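What Happens When Someone Stays in the Hospital for Their Feelings?

Most kids know what a hospital is for. You go there if you break your arm or need your appendix out. Some people go to the hospital because their thoughts and feelings have made them very sick. This page is for kids who have a parent, a brother or sister, or another person in the family who is staying in one of those hospitals.

Can a mind get sick?

Yes. Your brain is a part of your body, and any part of your body can get sick. Depression is one kind of mental illness. A person with depression may feel sad or empty for weeks. They may sleep all day or hardly at all. They may stop doing things they used to like.

Lots of people have a mental illness and never need to stay in a hospital. They see a doctor or a therapist, go home, and have dinner like everyone else. A hospital stay is for times when a person needs more help than that, or when they might not be safe at home. 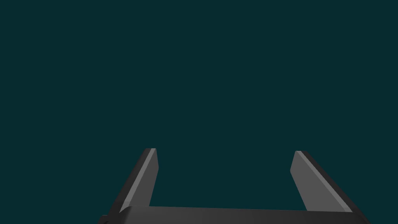
Who works there?

The part of the hospital where people stay is called a unit or a ward. At Lilleck, the hospital in Cosilthorpe, it is on floor 2.

A psychiatrist (say it like this: sy-KY-uh-trist) is a doctor who treats mental illness and can give medicine. Nurses are there all day and all night. A social worker helps the family plan for when the person comes home. There is often a therapist who runs groups, where patients sit together and talk, or draw, or play cards.

What is a day like?

Patients get up, get dressed in their own clothes, and eat breakfast. They take their medicine if they have any. They meet with the doctor, go to a group, have lunch, and rest. Visiting time at Lilleck starts at 4:30 in the afternoon. Some things stay in a locker by the door, such as phone chargers and belts with big buckles. The nurses do this for every patient, to keep the whole unit safe.

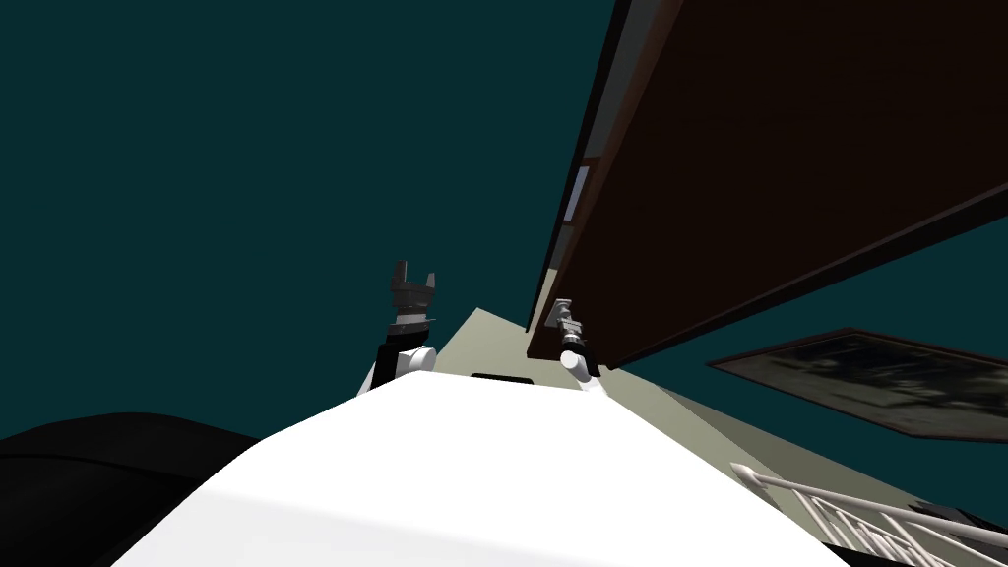
Evenings are quiet. There is a TV room with a shelf of puzzles, and there is a phone that patients can use to call home. If your person doesn't call one night, they may be asleep. Some medicines make people very tired in the first week.

Can they leave when they want to?

Sometimes yes and sometimes no. Many people choose to go in, and they can talk to the doctor about going home. Other times a doctor decides that a person has to stay for a short while, even if they don't want to. There are laws about this. The doctor has to follow the rules, and the patient has rights, too.

Did I cause it?

No. You can't make someone mentally ill by fighting with your sister, getting a bad grade, or forgetting to clean your room. You can't catch it from a hug, either. It isn't your job to fix it. That is the doctors' job.

You might feel angry, worried, or embarrassed. You might feel fine and want to go play soccer. All of that is OK.

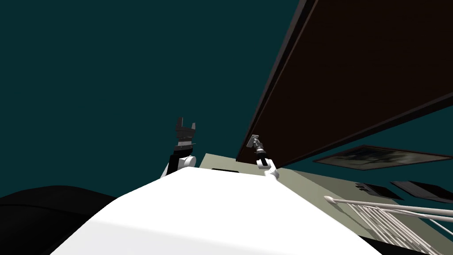
Korkor Amoah remembers being mad more than sad. "My mom missed my birthday in May and I didn't want to talk to her on the phone. My aunt said I could wait. I talked to her two days later and we were both OK."

You don't have to visit if you don't feel ready. You can mail a card or a drawing.

Who can I talk to?

Pick a grown-up you trust, like a grandparent, a teacher, or the school counselor. You can say, "My dad is in the hospital and I have some questions." If you ever feel so bad that you think about hurting yourself, tell a grown-up right away, even if it is the middle of the night.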